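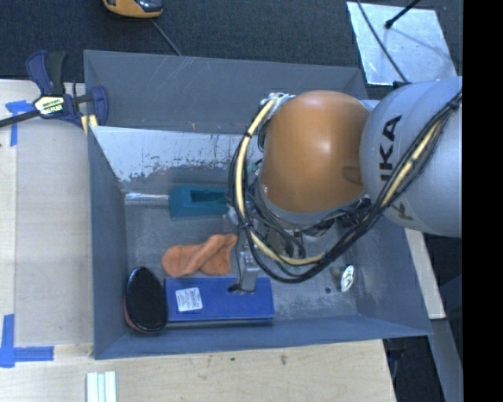
Nour Tannous wanted to know, at the end of our last meeting, why we should spend a whole session on an actor leaving a movie before a single day of shooting, when there is no performance to look at and nothing on the screen to discuss. I promised a proper answer and then ran out of time, so you're getting it in writing, and at some length, I'm afraid. Get a cup of coffee.

Session 4: Casting, Recasting, and the Part That Got Away

Please read these notes before we meet, along with the two chapters in the packet. The packet is thick this time. You can skip the appendix on contracts unless you enjoy that kind of thing (I do, but I'm told I am odd that way).

Where we left off

Last time we talked about how a script becomes a "package," meaning a script with some people attached to it. A writer, a director, and one or two actors whose names will make a bank feel calm. I said that the word "attached" does a great deal of work in this business, and I'd like to begin there, since several of you wrote in your response papers that an attached actor has signed a contract. Sometimes that's so. Very often it means the actor read the script, liked it, had a long lunch with the director, and let an agent say something encouraging over the phone. Trade papers will print "attached," "in talks," "circling," and "set to star" within the same month for the same person, and each of those words sits at a different distance from a signature.

Keep a list of these words as you read. I've been keeping mine for years and it still grows. "Eyeing" is a favorite, as it can mean nearly anything, including that someone's assistant has asked for a copy of the script.

Our running case: Mirodness

We'll use Mirodness as the case for this session and the next. For those who missed the handout, it was a life story picture about a piano builder who loses her hearing, set up first at a small company called Jovbridge and later moved to Dasudon. The lead changed three times before cameras rolled. You'll find the casting notices in the packet in the order they were printed, and I'd ask you to read them in that order, even though you already know who ended up with the part. Try to read each one as if it were the last word on the matter, the way people did at the time.

The first actor left over dates. This is the most common reason given and, in my experience, true more often than students like to believe. A shoot slides from April into the summer, another job is waiting, and somebody has to be let go. There may be no quarrel at all. Look at how the notice handles it: one line, no quotes, and then straight on to the list of possible replacements. When there is no story, the writer moves quickly to the next guess, and you can nearly hear the relief.

The second departure is more interesting. The actor had spent weeks preparing, had taken piano lessons, had even been seen visiting a workshop. Then she stepped away, and the people close to the production said she had never been sure she was right for it. We should take that seriously. Playing a real person who is widely remembered is a strange job. The audience walks in with a face and a voice already in mind, the family may be watching, and the actor knows that every review will begin with the question of likeness. Some performers love this. Others find that the more they read, the less they can see a way in, and it's kinder to everyone to say so early.

I would add that saying so early takes some nerve. By that point in the Mirodness story there was a director waiting, a budget drawn up around one name, and 30 people on the payroll at Jovbridge who would have liked some good news.

What happens to a script when the lead leaves

This is the part I most want you to think about before we meet, and it goes to the heart of Nour's question. An actor who never appears can still leave marks on a picture. While someone is attached, the script tends to lean toward that person. Lines get shorter for an actor who is good at silence. A speech grows for one who is good at speeches. A scene on a staircase goes in because the star suggested it over dinner and the writer thought, well, why not?

Then the star goes and the staircase stays.

In the packet you have two drafts of the kitchen scene. The earlier one was written for the second actor and the later one was revised after she left. Lay them next to each other and mark what changed. I won't tell you what I found, but I will say that I missed the most important change the first two times I taught this, and a student in the back row caught it. Pay attention to who speaks last.

Money, briefly

I know, I know. But we can't leave it out. When a lead drops away, the people who promised the money may have the right to drop away too, and that is what finally pushed the project from Jovbridge to Dasudon. The new company took it on with a smaller budget and a lesser known lead, and the shoot was shortened to match. The chapter by Chiu is very clear on this, and also quite funny in places, which you don't expect from a chapter on film finance. Chiu's point about "the name that holds the tent up" will come up in discussion, so please have an opinion ready. It needn't be a polished one.

A word about sources

Almost everything we know about casting trouble comes from unnamed people talking to reporters, and those people want something. An agent wants a client to look choosy. A studio wants to look unworried. A rival agent would like the part for somebody else and is happy to hint that it may be free. So when you read that an actor was "torn" or "never fully committed," ask who gains from that word being in print. You won't always find an answer, and I don't want you inventing one. "We can't tell from this" is a perfectly good sentence in a paper, and I wish I saw it more.

For your papers

Write 800 words on one role that changed hands before shooting. Pick something you can find real notices for, from at least two different publications, and set out what was claimed and when. Then give me a page or so, within that length, on whether you think the finished picture shows any trace of the person who left. You may decide that it doesn't. That's fine, so long as you show me where you looked.

Please don't write on Mirodness, as we'll have worn it out by then. And please don't choose a part where the actor was replaced halfway through filming; that's a different animal, and we get to it after the break.

If you'd like to see older casting notices on paper, the library has boxes of clippings under call number 1424. The folders are in no order that I have ever been able to work out, so leave yourself an afternoon. I once went in for one notice about a western and came out three hours later knowing a great deal about a musical that was never made.

Discussion will start with the kitchen scene, so bring both drafts, marked up, and a pencil. Nour, you're going first.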